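映像メディア論講義 配布資料 第4回
連続ドラマの「再視聴」と時系列編集版をめぐって 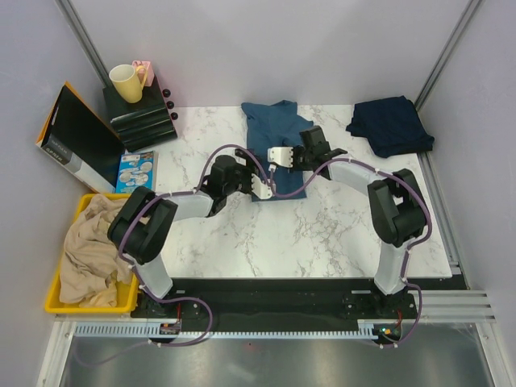 時系列編集版とは、連続ドラマの全場面を放送順から切り離し、物語内の日付順に並べ直したものを指す。回想も未来の場面もばらして一本の線にのせる。ファンの側ではこれを「本来の順序」と呼ぶことがあるが、この講義ではその呼び方を採らない。布にたとえてみる。天板に置かれた青灰色の衣類は、手前の端に近いところはわりに平らで、裾もほぼまっすぐだが、奥のほうには皺が寄り、折れ目が盛り上がっている。放送版のドラマも同じで、まっすぐ読める部分と折り重なった部分が一枚の中に同居している。時系列編集は後者にアイロンをかける作業だと思えばよい。皺が消えたあとに残るものを「本来の形」と言えるかどうか、私はかなり疑っている。

1 用語の整理

物語内時間:登場人物が生きている時間。日付や経過日数で数えられる。
提示順序:視聴者に場面が示される順番。放送回の区切りもこちらに属する。
再視聴:結末を知った状態での視聴。初回視聴とは別の行為として扱う。

前回の小レポートでは「時系列」と「提示順序」を混同した答案が目立った。時系列と書いただけではどちらの順序のことか読み手に伝わらない場合がある。期末では必ず区別して書くこと。

2 事例 『ハクラ』(Hakura)

漂着した集団の生活を描く連続ドラマである。第1シーズンの時点で、物語内の現在と、各人物の過去とが交互に示される。過去の場面は原則として一話につき一人分で、その回の現在の筋と主題の上で呼応する。第二シーズンの後半からこの規則は崩れ、過去だと思われた場面が実は現在より後の出来事だった、という仕掛けが入る。

ファンによる編集版「レルクモント版」(Lerkmont)は、これを物語内の日付順に並べ替えたものだ。編集者の自己申告によれば、切り出した場面は3,000にのぼる。労力には素直に感心する。ただし、この数字が何を一場面と数えた結果なのかは公開されていない。切り返しを一つずつ数えたのか、場所が変わるまでを一つとしたのか。数え方の分からない数字は、論文の根拠には使えない。

レルクモント版を最初から見ると、冒頭の長い時間を人物の過去だけで過ごすことになる。漂着はずっと後である。擁護する側は「人物への理解が深まる」と言う。私の見るところ、深まるというより、理解の手がかりが先に全部配られてしまう。放送版では、ある人物が扉の前でためらう、その後に過去の場面が来て、ためらいに理由らしきものが与えられる。視聴者は一度わからない状態に置かれる。レルクモント版では理由が先にあり、ためらいは確認事項になる。

3 再視聴ポッドキャストという形式

二人の話し手が一話ずつ見直して語る番組は多い。本講義では『ホサリ』(Hosari)を取り上げる。構成は、あらすじ、気に入った場面、矛盾の指摘、聴取者からの便りの順で、初期の回からほとんど変わらない。

注意して聴いてほしいのは、矛盾の指摘の部分である。話し手はしばしば「脚本家は最初から決めていた」と断定するが、根拠として挙がるのは後の回の展開だけだ。後から合うように書けば、当然合う。伏線と後付けは、完成した画面だけからは見分けられないことが多い。制作時の資料にあたらずに意図を語る箇所が出てきたら、時刻を控えておくこと。次回の演習で使う。

もう一点、便りの読み上げについて。番組は700通の便りを紹介してきたと述べているが、届いた総数は明かしていない。読まれた便りから「ファンの総意」を引き出す議論を、学生のレポートでも研究者の論文でも見かける。読まれるのは番組が選んだ便りである。選択の基準がわからないかぎり、そこに映るのはまず番組の好みだろう。

4 データベースの問題

シェムウェタ(Shemweta)は、視聴者が共同で書き込む年表サイトで、レルクモント版もホサリもここの日付を典拠にしている。ところが年表の側を調べると、いくつかの日付の出典欄に編集版や番組の回が書かれている。互いに引用しあっているわけで、元をたどっても画面に行きつかない。

典型は第二シーズンの嵐の晩である。劇中に日付は一度も出てこない。月の形と、人物の髭の伸び方から推定されたものが、いつのまにか確定事項として扱われている。撮影の都合で髭が伸びたり縮んだりするのは連続ドラマでは珍しくもなく、これを暦代わりにするのは無理がある。

年表を使うなと言うつもりはない。場面を探すには便利で、私も使う。引用するなら、画面で確かめた日付と年表だけにある日付を分けて書くこと。

5 演習課題

次の2点を提出する。

(1)『ハクラ』から任意の一話を選び、提示順序と物語内時間の対応表を作る。日付の不明な場面は「不明」と書く。推定で埋めた表は減点する。

(2)同じ話数を扱った『ホサリ』の回を聴き、話し手の断定を一つ選んで、根拠が画面の中にあるか、後の回にあるか、どこにもないかを検討する。字数は自由だが、あらすじの紹介は三行までとする。

提出は7月の最終授業の開始時まで。対応表は手書きでもかまわない。

読んでおくもの:第3回配布資料の「回想場面の入り口と出口」の節。音の先行と画面の溶暗を取り上げた箇所は、課題(1)で場面の切れ目を決めるときに必要になる。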